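Keverham linen service to begin home bed-making visits in January

November 29, 2024 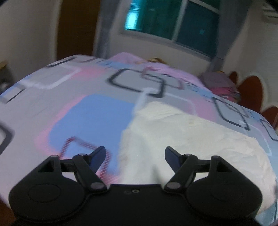
Residents of Keverham who find it difficult to change their own bedding will be able to request help at home from January, under an extension of the linen service run by Sostport Home Support.

The service has collected, washed and returned household linen in the town for the past two years and now handles almost 700 items a month. Until now, clean sheets and covers have been left folded at the door. Under the new arrangement, staff will also strip the bed, spread and smooth the fresh linen, and take the used items away on the same visit.

Noemi Caruso, manager of the service, said that requests for help with larger beds had grown steadily over the past year.

"A double sheet is a heavy and awkward thing to handle alone, particularly for anyone with a weak shoulder or poor balance," she said. "Many of our customers can manage the pillowcases perfectly well and would like to go on doing so. We will do as much or as little as they ask."

Visits will last up to 20 minutes and will be offered once a fortnight. Customers may use their own sheets, whether plain or patterned, or borrow a set from the service. Stained or worn items will be set aside and discussed with the customer before washing.

The first 17 households, all in the Hodmont area, have already been contacted by letter. Debora Bassi, who is responsible for training, confirmed that new staff will complete 16 hours of instruction before making visits unaccompanied.

Application forms are available from the Lombardi Centre during normal opening hours.

Related items
Linen collection: changes over the winter holiday
Hodmont day room reopens after repainting
Blankets and bedding: what we can accept
Lombardi Centre opening hours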